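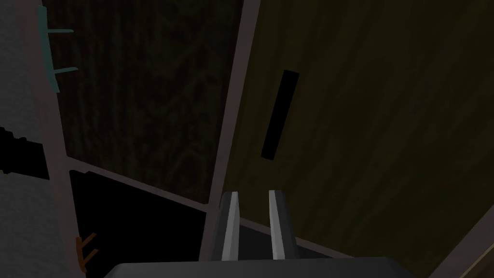 Ticket 211: Royal visit gallery shows the wrong captions

Opened by Carmela Colombo, Oct 17, 2020
Site: Brastilmont celebrity desk
Status: Closed

Hi all, me again! I put up the gallery for the duke and duchess at the Pagano charity concert this morning, 32 photos, and from the third one on every caption belongs to the photo before it. So the duchess shaking hands with the choir is now labeled as the drummer, and the drummer is labeled as the mayor's wife. A reader has already emailed to congratulate the drummer on her hat. Can somebody please look before the palace press people do?

What I've tried so far:
- Saved the gallery again. Same thing.
- Cleared my browser and looked on my phone. Same thing.
- Took out photo three and put it back. Now it's off by two, so I undid that pretty fast.

I haven't touched the captions in the spreadsheet. They look right to me in there, all in order, and the photo names match.

Update from Carmela

Kiran asked whether I'd used the old uploader or the Vasley one. Vasley, same as always. He also wanted to know if any photo had no caption at all, and yes - the second one, the singer and the duke laughing backstage. We were waiting on the agency to tell us who the woman on the left was, so I left that box blank and figured I'd fill it in later.

Update from Carmela

Okay, Kiran thinks the blank box is the whole problem. The uploader skips an empty line and pulls everything after it up... except ours went down, so he's scratching his head a bit. He's passed it to Mohit, who wrote the import. Meanwhile I've hidden the gallery and left just the story up with the lead photo. Sombat isn't thrilled, it was our most read page before lunch, but I'd take fewer clicks over calling a duchess a drummer again.

Update from Carmela

Mohit found it! The blank caption was getting filled with the headline from the caption above, and then the real ones lined up behind it, one late. He told me to type a single dash in the empty box and import again, and all the captions came back where they belong. I went through every one with the agency sheet next to me and they're good. The gallery is live again.

Still open on my side: the name for photo two. Lino is calling the agency and I'll swap the dash out when he hears back. Mohit says he'll make the uploader refuse blanks, but that goes out in January with the rest of the Vasley changes, so until then please put a dash in there, everybody.

Closing this one. Thanks Kiran, thanks Mohit!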